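Plastics drive, quick update

Short one this month, I'm running behind on everything. The March total is in: 1,768 bottles and tubs, up on February and nearly all of it drinks bottles. Thanks to everyone who carried bags up the stairs while the elevator was out. Target for next month is 1,865. Doable.

Food tubs next. Yes to clear ones, with or without the lid. Labels can stay on, Wouters takes them that way now. But please look inside first! Cards, paper inserts, those little "do not eat" packets, all of that goes in the regular trash. 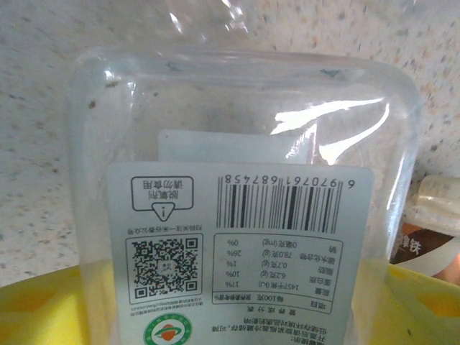 Rinse is enough, no need to scrub. If it smells, rinse again. Geert Visser is still finding yogurt and he is not happy about it.

Bottles: empty them, caps back on if you have them. Colored labels fine. Don't bother peeling, it takes forever and the glue gets evrywhere. Glass does not go in with the plastic, same as before. 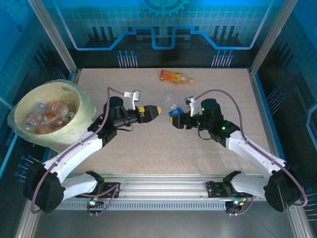
Pickup moves to 6 p.m. starting next month, so bags down by then please. Spare bags are at the Nusia desk, ask for the thick ones. Questions to Jozef Aerts, not me, I'm out til the end of the month.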